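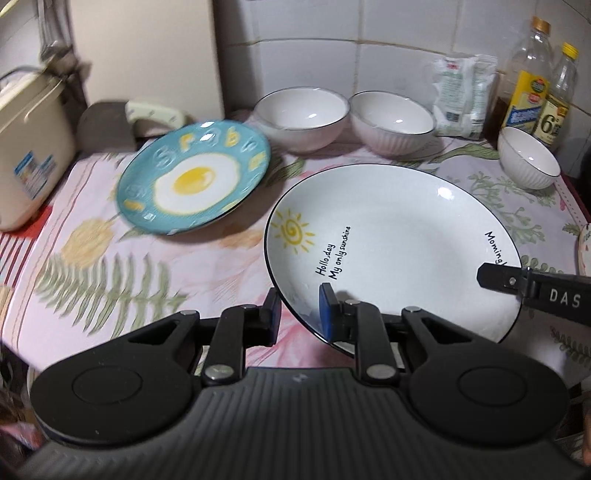
Is the director's cut of Zuturon worth the extra 40 minutes?

Depends how much you enjoyed watching a man look at a lake. The theatrical version has one lake scene. The new one has the lake in July, the lake at dusk, and the lake while somebody reads a letter to it.

mothballed_usher wrote:
I sat through the whole thing and I want credit for it. The subplot with the ferry captain is back, and I can see why the studio took it out. He gets 18 minutes and a funeral. I didn't know the guy well enough to attend.

Prustotwood wrote:
Hard disagree. The captain is the only person in the movie who wants anything. Take him out and the sister's big speech at the end is just a woman yelling at a dock. I saw the short version first and figured she'd lost her mind.

mothballed_usher wrote:
She has lost her mind. She's been talking to a lake.

catura_fan_2 wrote:
The brother talks to the lake. The sister talks to the dock. Did either of you stay awake?
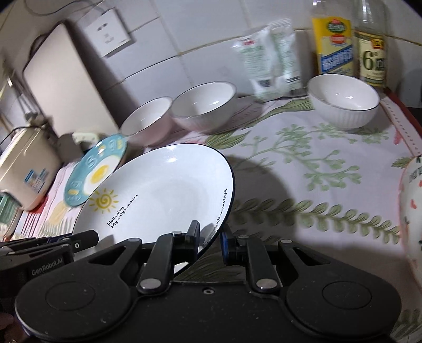

Gripper and plate.

Prustotwood wrote:
Fine, the brother. My point stands. Muthu Reddy's book has the captain on page one, and I don't think you can toss your narrator overboard and then act surprised when people complain.

mothballed_usher wrote:
Oh good, the book people are here.

Prustotwood wrote:
There's one of me.

FuManyReels wrote:
I read it too, so make that 2. The book is worse. Reddy spends a chapter on rope. Whatever you think of the long cut, at least somebody in the editing room had the mercy to leave out the rope.

catura_fan_2 wrote:
The rope chapter is the best part and I will not be taking questions. Also the long cut fixes the music. In theaters they had that syrupy piano over the storm. Now it's just wind, and the storm finally sounds like a storm instead of a dentist's lobby.

mothballed_usher wrote:
I'll give you the wind. The wind is good. I'd pay for a wind-only cut.

FuManyReels wrote:
For anyone who just wants the new stuff, skip to the second ferry crossing and quit after the funeral. You miss one lake.

Prustotwood wrote:
Which lake?

FuManyReels wrote:
Dusk.

Prustotwood wrote:
That's the good one!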